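Thread time, because a bunch of you asked how the pantry thing is going. Short version: pretty good! Long version is going to take a while, so get a snack.

1/ Background for anyone new. I moved to Netilport in June, into a place with 496 square feet and a kitchen that was clearly designed by a person who eats out. One cabinet for food. ONE. And it's the deep kind where a can of chickpeas can live in the back for years.

2/ My old system was "put the bag in there and close the door fast." I had four open bags of rice. Two were the same rice. I had brown sugar you could have built a patio with.

3/ So I took everything out and put it on the floor and sat there with it for a whole evening. If you do this, do it after dinner. I tried it before dinner and ended up eating stale pretzels out of the bag for an hour.

4/ Anything expired went. Anything I'd bought for one recipe and was never going to make again (hi, giant bag of tapioca starch) went to my downstairs neighbor, who was weirdly thrilled.

5/ Then containers. I know, I know, containers are how they get you. I had a cart going at one point that came to $298 and I closed the laptop and took a walk.

6/ What I ended up spending was $114, and most of that was a few good ones for the stuff I use every single day: flour, oats, coffee, rice. Everything else is in old pasta sauce jars with the labels soaked off. Soak them overnight with baking soda, the glue comes right off.

7/ Lids matter way more than I expected. I'm now a person with opinions about lids. Screw tops are great until your hands are covered in flour. Clamp tops look cute and then the little rubber ring wanders off somewhere. A plain lift-off lid is what I reach for when I'm cooking and in a hurry.

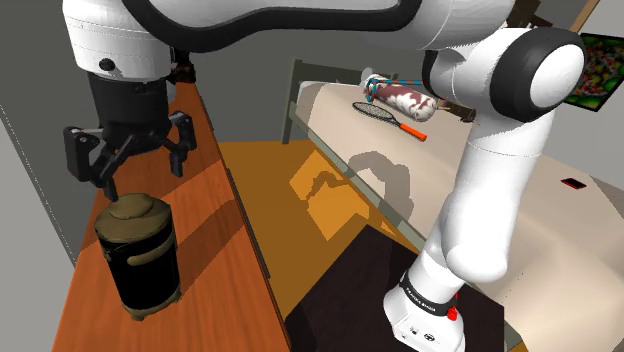 8/ Labels! I used masking tape and a marker. It looks kind of like a restaurant kitchen and I can peel it off when the farro becomes lentils. Write the cooking directions on the tape too. I used to throw out the bag and then have to look up how much water goes with barley every time.

9/ OK now the shopping part, which is where this got fun. Wollus on the corner of Quintanilla Street has a bulk section in the back, past the pet food. You bring your own jar, they weigh it empty, you fill it. I walked by it for weeks thinking it was candy. (Some of it is candy.)

10/ I don't buy a ton at once. I fill what's empty and stop. The old me would've bought ten pounds of oats because the price was good, and then where do the oats GO. They go in a bag on top of the fridge, and then they go on the floor at 2 a.m.

11/ Things that have been worth buying this way: oats, popcorn, black beans, red lentils, all spices. The spices especially. I needed a tiny bit of cardamom and paid less than a dollar for it and felt like I'd robbed the place.

12/ Things that have not: flour (the regular bag is cheaper, and scooping it makes a mess) and anything with nuts in it. I don't go through nuts fast enough and they get that crayon taste.

13/ For keeping track I tried an app called Stulta where you scan everything and it tells you what you're low on. I lasted 3 days. If a jar looks empty, I'm low on it. Nice app, wrong girl.

14/ Where things live: daily stuff stays out on the counter, because if I have to move two things to get to the coffee in the morning I will simply be late. Baking stuff is in the back of the cabinet. Beans and grains in the middle, tallest behind shortest. Snacks up high so I have to really want them.

15/ On counter canisters, since somebody's going to ask: I'd get a lid with a knob on top. You can grab it half asleep. The flat lids where you have to dig your nails under the edge look very sleek in the store and make me crazy at home.
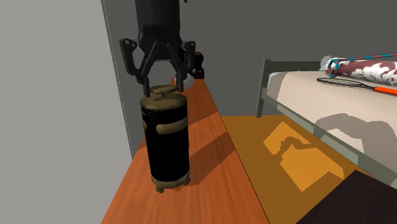 16/ Coffee people, please be gentle with me. I know it's supposed to be away from light and heat and I know the counter by the stove is not ideal. I moved it to the far end. That's as far as the far end goes in this apartment!

17/ Stuff I'd do differently: measure the shelf BEFORE buying anything tall. One of my jars only fits lying on its side, so that's the popcorn jar now and it rolls when I open the door.

18/ Also I'd have started with one shelf. Doing it all in one night meant I was labeling cumin at midnight and spelled it wrong, and it's still spelled wrong.

19/ Next up is the freezer, which is mostly heels of bread and one mystery soup. If you have a trick for labels that stay on in the cold, please tell me, the masking tape gives up in there after a day or so.

20/ Also still looking for a good use for one and a half pounds of split peas. Not soup. I've had the soup.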